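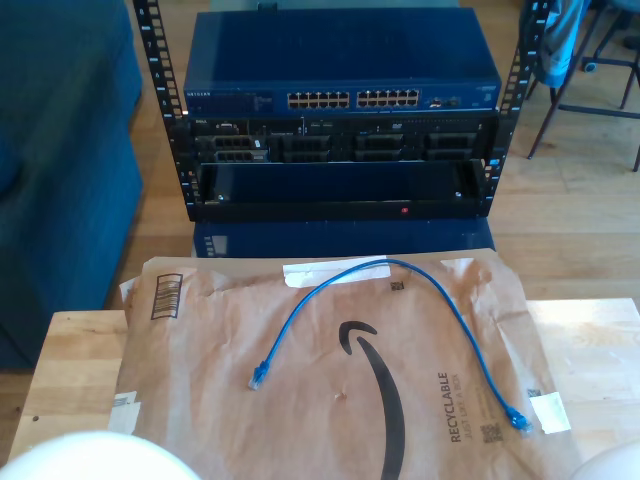 Section 3. Setting up the small rack

Read this section through before you move anything. It covers the open-frame rack with one network switch at the top and one server below it. For the wall cabinet, see Section 5.

3.1 Choosing the spot

The rack can stand in an ordinary room as long as the floor is level and hard. Wood, tile and sealed concrete are all fine. Deep carpet is not, as the frame will lean.

1. Keep the rack at least 12 inches from any sofa, curtain or wall on the exhaust side. Upholstery soaks up warm air and holds it.
2. Check that you can reach a grounded wall outlet without an extension cord.
3. Roll office chairs out of the way and take coats or throws off nearby chair backs until you have finished.
4. Clear a table close by for screws, cables and paperwork.

If you want the rack off the floor, stand it on a base that is flat and wider than the feet of the frame. Press down on each corner with your hand. If the base gives or creaks, use something else.

CAUTION: Do not stand the rack on an empty carton. It may hold for a week and then fold on one side.

3.2 Unpacking

Small parts for the Dremmont kit ship separately from the frame, often in a padded mailer. Open the mailer along the short end and shake it out over the table. Cage nuts like to hide in the bottom corners.

Check the contents against the packing slip. Keep the mailer until you have powered everything up once - if a part has to go back, it can go in the same envelope.

3.3 Reading the rail numbers

The front rails have rows of square holes, with unit numbers printed beside them. One rack unit takes three holes on each rail. The holes are not evenly spaced, so count from a printed number and not from the last nut you put in.

1. Decide where each piece will sit and write the unit numbers down.
2. Make sure you are using the same number on the left rail and the right rail. A server mounted one hole off will bind when you slide it in.
3. Snap in the cage nuts from the inside of the rail, with the tabs gripping left and right.

Note: Use the cage nut tool. A flat screwdriver works until it slips.

3.4 Mounting the server

CAUTION: A loaded server is a job for two people. Remove the drives first if either person has trouble with the weight, and label each caddy with its bay number so the drives go back in the same order.

1. Fit the support rails at the height you wrote down. Finger-tighten only.
2. Lift the server level, one person on each side, and rest the back edge on the support rails.
3. Slide it in slowly. Stop if it catches and check the unit numbers again.
4. Tighten the support rails, then the front screws.
5. Put the drives back and close each latch until it clicks.

If there is an open compartment or shelf below the server, leave it clear. Do not store manuals or spare cables there while the equipment is running.

3.5 Mounting the switch

The switch goes at the top, where the ports are easiest to get at.

1. Attach the two ears with the short screws from the bag. Long screws can reach the board inside.
2. Hold the switch level at the top position and start one screw on each side.
3. Add the other two screws and tighten all of them evenly.

Do not set drinks, plants or tools on top of the switch. The top panel scratches easily and needs air over it.

3.6 Cabling and first power-up

1. Run the power cords down one side and the network cables down the other.
2. Leave enough slack to slide the server forward.
3. Plug in the switch first. Wait 60 seconds.
4. Connect the server to a regular port. Save the uplink ports for the line to your router or main switch.
5. Turn on the server and let it finish starting before you touch anything else.

Indicator colors differ between makes, and some lights show standby power only. Look up the color in the maker's own booklet before deciding there is a fault. If a drive light stays off after start-up, shut down, reseat that drive and try again.

3.7 After the first week

Retighten the front screws. Wipe the dust off the floor under the rack with a dry cloth, and check that the frame still stands straight on its base. After that, once every 3 months is enough in a normal living space.

Replacement nuts come in bags of 100, part name Pledex square. Order through the Heffernan parts desk and give the rail type along with the part name.

Section revised November 6, 2018. Text: Stella Khaemba. Checked by Domnica Văduva.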